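The ferry to Plirlow left at seven, which gave Olga Insaurralde ninety minutes to become a widow.

She had decided on it somewhere between the parking lot and the ticket window. Divorced women of her age got advice. Widows got soup. She had spent two years getting advice, and her sister had told her there was a place on the island, a boarding house with a shared kitchen, where everybody ate together and asked questions over the fish. She wanted to have her answers ready.

His name would be Murach. She had seen it on the side of a moving van on the way into Junport and liked the sound of it, brief and a little grim, like a man who would die without making a fuss. He had been an engineer. No, engineers had colleagues, and colleagues could be looked up. He had tuned pianos. He had been good at it, though not so good that anyone would have heard of him.

She bought a coffee and sat down in the waiting room to work out how he had gone.

A heart attack was too common. Drowning was tasteless, considering the ferry. She wanted something that would hush a table for a moment and then allow people to pass the potatoes. She settled on a short illness, because it was what the newspapers said, and because it would be rude to ask which one.

By half past six she had given him a brown coat, a fear of geese and a first wife. The first wife was a mistake. Olga found that she resented her.

"Is this seat free?" said a woman with a large suitcase and a small cactus.

Olga moved her bag. The woman put the cactus on the seat and remained standing.

"He gets seasick," the woman said. "I like him to have a rest beforehand."

Her name was Pui-shan Cheung, and she was going to Plirlow too, to the same boarding house. The cactus was called Gu. She had been told that the landlady charged extra for pets and she was prepared to argue the point.

"And you're traveling alone?" said Pui-shan.

It was a little sooner than Olga had planned. She looked down at her coffee and let a decent silence go by.

"My husband passed away," she said. "After a short illness."

"Which one?" 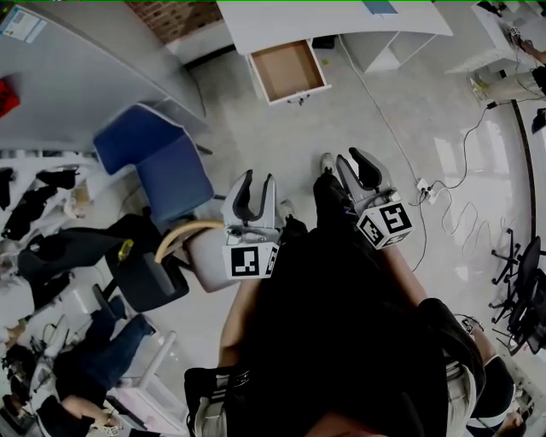
Olga had not prepared for this. She went quickly through the illnesses she knew, and every one of them had either a cousin attached or a rash.

"It was in the ears," she said.

"Terrible," said Pui-shan. "What did he do?"

"He tuned pianos."

They both considered this. It seemed to Olga that the whole thing had become much sadder than she intended, and to her alarm she felt her eyes begin to sting. Poor Murach, sitting at some stranger's upright in his brown coat, hitting the same key over and over. He had never once complained. Her real husband had complained about the bread.

"Mine died in November," said Pui-shan. "He was a lion tamer."

Olga looked up. Pui-shan was studying the departures board with great attention.

"Was it the lions?"

"Bees," said Pui-shan. "It was his day off."

A bell rang and people began to collect their coats. Olga picked up the cactus, because somebody had to, and Pui-shan dragged the suitcase over the bump in the doorway with a bang.

"How long were you married?" Olga asked.

"I haven't decided yet," said Pui-shan. "How long were you?"

"Thirty-eight years."

"That's a lot. You'd have to remember anniversaries."

It was a fair point. They stood in line in the wind and brought it down to seven – long enough for grief, Pui-shan felt, but with no children to keep track of. She also thought the first wife should go. Olga said that she would sleep on it.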